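3.2 Fixture and clearance rules

The bin was treated as part of the robot cell, and the following rules were held constant over all 4000 pick attempts. Walls are fixed to the table before the arm is enabled, and the bin pose is checked again after every 33 picks. Approach speed is reduced once a fingertip passes the rim. Following the Skodlow procedure, hoses and cables must stay clear of the rim at the lowest reachable pose. Any contact between a hose and a wall counts as a stop event, even when the grasp is completed. Of the six stop events logged, none involved the fingers.

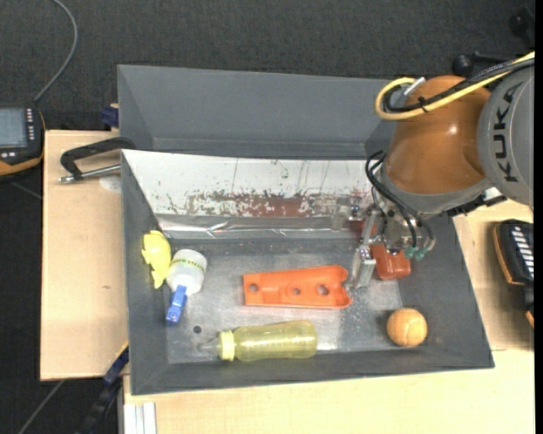

Figure 4. Working position over the bin, KUKA arm, Cikell object set.

Cable routing proved harder to write as a rule than wall clearance. The first draft, by Wunderlich and Fedoruk, set a single limit for all lines. We replaced it with separate limits for the power cable and the hoses. In Figure 4 the thin black hoses bow out to the left of the gray collar before dropping toward the gripper, so their limit is measured from the outermost point of the bow.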